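Workshop notebook, May
Pressing table: new cover, and the navy cloth

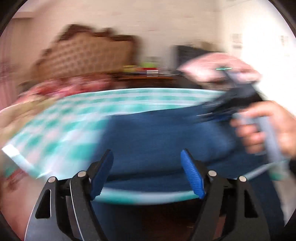

Navy piece laid out on the checked cover, pressing table.

Start of the session, 2:40 in the afternoon. The old cover on the pressing table has gone to the rag bin, where it should have gone last year. It had a scorch mark shaped like an iron, pointing at the culprit's end of the table, and I will say no more because the culprit reads this notebook and also writes it.

The replacement is the teal, white and pink check. Hậu Đào found it at the bottom of the Gremwood bolt box and argued for it on the grounds that it was cotton and already paid for. I argued for something plain, on the grounds of my eyes. We went with the check. It looks like a picnic is about to break out, but it does have one real use: the squares give you a line to lay the grain against. Lay the selvage along a row, step back, and if the piece wanders off across the squares then the grain is off. I had been doing this with a yardstick for years.

Padding under it is the same as before, two layers of wool blanket. I wanted three. With three the table gets so soft that creases press in as fast as they press out, and you end up ironing a mattress. Took the third one off again and lost half an hour on it.

On to the navy. It is the cloth for the Văn job, the apron backs, and it has to be flat before anyone gets near it with chalk. It came folded in quarters and had clearly been living under something heavy.

Notes on pressing it, so I don't have to learn them again:

Test scrap, cotton setting, no steam: fold line still there, plus a shine on the right side. Bad.
Test scrap, cotton setting, steam, right side down: fold line nearly gone, no shine.
Test scrap, same but with a damp press cloth: fold line gone. Slow.
Test scrap, wool setting, lots of optimism: no change at all.

So it's damp press cloth, wrong side up, lift and set down, no pushing. Pushing stretches it on the bias. I know this because I pushed it on the bias and the scrap grew a wave along one edge that no amount of apologizing would take out.

Shrinkage. Cut a strip 43 inches long, steamed it properly, let it cool on the table and measured again. Lost 3/8 of an inch. Hậu measured it too and got 1/2. We used the same tape, so one of us is pulling. Writing down 1/2 and cutting for that. The pattern calls for 37 inches finished length, and an apron that ends up a hair long has never hurt anyone.

Lint. Navy shows all of it. The new cover has not been washed and sheds a pale fuzz, so every time the cloth gets flipped it comes up looking like it has been sleeping with a cat. The roller works but uses a sheet per pass. Should have washed the cover first. It goes through the machine tonight, hot, twice, and if it shrinks off the corners of the table we will have the plain one after all, which I am not hoping for in any way.

The front edge of the table still needs watching. The cover is only tacked there and wants to ride up when something heavy drags over it. Skirum has those flat spring clips, but the last box arrived with 2 usable ones in it. Safety pins for now, heads down, on the underside. On the UNDERSIDE, please. I have met them on the other side.

Marking: white chalk reads well on the navy and brushes out. The Gukex pencil reads better and does not brush out, ever, as the first test scrap will tell anybody who asks. Pencil has been moved to the drawer with the dead scissors.

To do
Wash cover, refit, pins
Press the rest of the navy, hang it over the rail, do NOT refold
Recut the apron back pattern with the extra 1/2 inch
Buy distilled water, the iron is spitting again
Ask Hậu how hard is "snug" when it comes to a tape measure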